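Home Projects Reports Archive Contact

Collecting Simulated Demonstrations for a Crate Sorting Task
Final report, Lisbridge robotics course

Our group had one term to build a set of examples that a learning system could use to move household objects between crates. We did all of the collection in simulation. The course calls the workspace Haldane, and we used it with two views, one on the arm and one of the whole room.

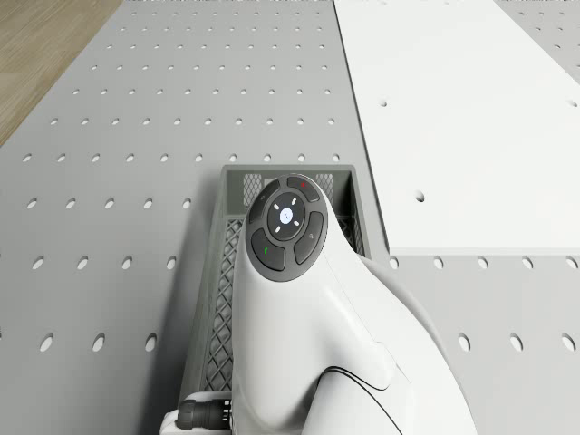
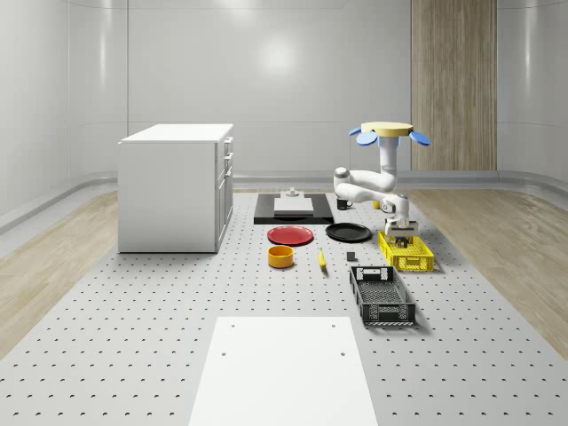

The first problem was deciding what an example should contain. We settled on one object and one move per example. Each one holds the joint positions, the gripper opening, the images from both views, and a written instruction such as "put the banana in the black crate." Early on we let people combine two moves in one recording. Those were hard to label and we dropped them.

Recording was done with Otard, the teleoperation program the course provides. The operator drives the arm from a keyboard and a small hand controller. It took most of us an afternoon to get used to it. Rotating the wrist was the slow part, and new operators tended to stop in mid-air while they worked out which way to turn. A pause like that gets copied by the learner, so we trimmed any stop longer than two seconds.

We planned for 400 examples and ended up recording 903. The extra ones came from October, when we had the lab machines in the evenings. After checking, we removed 65 because the object was dropped outside the crate, and another 56 because the instruction did not match what the arm did. The second kind was our own fault. The instruction box in Otard keeps the last text entered, and we forgot to change it.

Starting positions matter more than we expected. In the first batch the objects were reset to the same spots every time, and the trained policy reached for those spots even when we moved the object. For later batches we wrote a short script that shifts each object and turns it by a random angle before recording starts. The script sometimes placed two objects so that they overlapped, and we had to add a distance check.

Training was run on the Sistwood cluster with the default settings from the course. The policy handled the banana well. It had more trouble with the plates, which lie flat and give the gripper little to hold. We think more plate examples with the gripper coming in at the rim would help, but we ran out of cluster time before we could test it.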